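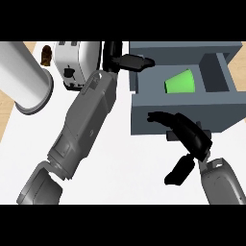

Home | Shop | Shipping | Returns | Guides | Contact

How to Pack a Kayak Paddle for Return Shipping

Updated 06/05/2025

So you've decided your paddle isn't quite the right length, or you ordered two so you could compare them at home (we do the same thing, and we think it's a fine way to shop!), and now one of them has to go back. Paddles are an awkward shape and they get knocked around more than most of what we sell, so a little time spent on the packing is well worth it. Set aside 25 minutes and clear yourself some floor space.

What you'll need

The carton the paddle came in, if you still have it
Bubble wrap or an old blanket you don't mind parting with
Heavy packing paper, or a stack of newspaper
Two-inch packing tape, the good kind that doesn't split down the middle when you pull it
A marker
Your return label and packing slip

If the original carton has already gone out with the recycling, don't worry. A bike shop will often let you have a big box for nothing, and you can cut it down to a long, narrow shape. Please don't send a paddle wrapped in paper alone. We've had a few arrive that way and it was a sad sight.

Step 1. Clean and dry it

Rinse the blades in fresh water, wipe down the shaft, and let everything dry overnight. If it's a two-piece model like the Korar or the Ernis, take it apart first, as water likes to sit inside the joint. Stand the halves upright with the open ends down and give them a good long while.

Step 2. Pad the blade edges

Fold a strip of newspaper several times until it's thick and springy, lay it along the edge of the blade, and tape it to itself, never to the paddle. Tape pulls at the finish on the fiberglass blades, and that's hard to put right afterward. Go all the way around the tip, which is where we see the most chips. Then wrap each blade in two layers of bubble wrap, bubbles facing in.

Step 3. Wrap the shaft

One layer is plenty here. For a two-piece paddle, wrap each half by itself and then lay them side by side with the blades at opposite ends. The bundle comes out flatter that way and it won't roll. The Bustine touring paddle has a little push button at the joint, and we like to tuck a wad of paper over it before wrapping so it doesn't get bent.

Step 4. Fill the box

Put a good cushion of crumpled paper in both ends of the carton, then lower the paddle in and stuff more down the sides. Close the flaps and give the whole thing a gentle shake. If you can hear or feel it sliding, open it back up and add more. Our packing table at the Wattanapong Street warehouse goes through a roll of 400 feet of paper faster than you'd believe, so don't be shy with it!

Step 5. Tape and label

Run tape down the center seam and then across both ends, making a capital H. Cover up or peel off any old labels. Write your order number on the packing slip, put it inside, and stick the return label flat on the widest side, well away from the seams.

Before you hand it over

Take a couple of pictures of the sealed box, ask for a drop-off receipt, and hang on to it until your refund comes through. If your return is worth over $788, call us first and we'll arrange a pickup with extra coverage. Paddles bought in November as gifts can come back on the longer holiday schedule, and the dates for that are on the Returns page.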